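Share 2 Comments 16

Section 7. Recording a Cloth-Handling Trial Set

This section sets out the procedure for recording two-arm cloth trials under the Farnitach protocol, as used in the Ovside study. It assumes that both arms have been installed and calibrated. Operators who have not completed calibration should return to Section 4 before proceeding.

7.1 Preparing the work surface

1. Confirm that both arms are in the rest position and that the emergency stop is within the operator's reach.
2. Clear the black work surface of all items other than the trial cloth.
3. Lay the cloth flat on the surface. Do not align its edges with the sides of the table; the method calls for a skewed starting pose.
4. Leave minor creases in place. Folds that hide a corner must be opened out by hand.

Note: A cloth in a strong, uniform colour is preferred. The Heltov segmentation module separates cloth from table by colour, and grey or black fabric will be rejected at the first check.

7.2 Positioning the grippers

5. Start the Balogh controller and select the two-corner approach.
6. Bring the left gripper to a point just above the upper left corner of the cloth, with the finger directed downward.
7. Bring the right gripper over the upper right corner. The two arms should reach inward from opposite sides of the table.
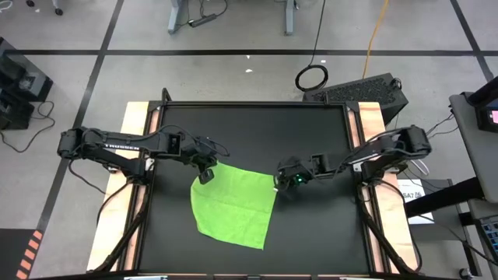 Page 16

8. Check that the arm cables hang clear of the cloth – a cable that drags across the fabric will invalidate the trial.

Caution: Keep hands outside the wooden side strips whenever the controller is active.

7.3 Recording

9. Enter the cloth code and begin recording.
10. Carry out the fold at normal speed. If a corner is dropped, stop, mark the trial as failed and retain the file. Failed trials form part of the analysis.
11. Return both arms to rest and repeat from step 3.

A complete set comprises 100 trials for each cloth. The reference set contains 992 trials, the remaining eight having been withdrawn owing to lost joint data. Results obtained from partial sets should be reported separately – they are not comparable with the reference figures.

Revised 2026-01-13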